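I drove out to Callumia in April to talk to a woman who spends her days helping people empty houses. She asked me to leave her name out, because half her clients are neighbors. Fine by me! We drank coffee at her kitchen counter and talked for most of a morning.
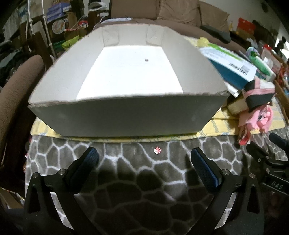
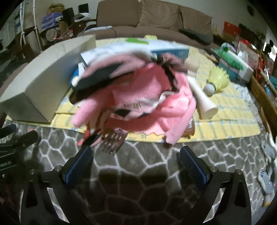
Rivadeneyra Neighbors Club, Home and Moving Pages

I started with the thing I've always wanted to ask, which is where on earth you begin.

"The bathroom," she said right away. "Everybody wants to start with the photos, and then it's four in the afternoon and they're crying on the floor with one album done."

She has been at this for 18 years. Before that she worked the front desk at Fonora, the old piano showroom, and she says that job taught her plenty about people and heavy objects. Her first house belonged to an aunt. The second belonged to the aunt's bridge partner, and it went on from there (she has never once advertised).

I asked about the biggest job she'd had, and she laughed before I got to the end of the question.

"A farmhouse out past Minum. We filled 106 boxes and that was without the barn. He had 24 coffee makers. I asked him which one worked and he said, well, none of them, that's why I kept buying them."

What about families who fight? She got quieter there. She's seen two brothers stop speaking over a gravy boat, and she now asks everyone to write down the one thing they want before she opens a single closet.

"Usually it's something worth five dollars. A spoon, a bathrobe. If two people write down the same thing, they go for a walk and I go make lunch."

I confessed that I've moved three times with the same sealed box of cables and she didn't even blink. Her advice was to open it, keep the ones I could name and let the rest go. I named two. I may have cheated on one of those.

She's cutting back this year, mostly on account of her knees, and she'd like to spend more time on her tomatoes. I asked if her own attic was in order.

"Oh, we're not going up there," she said, and poured me more coffee.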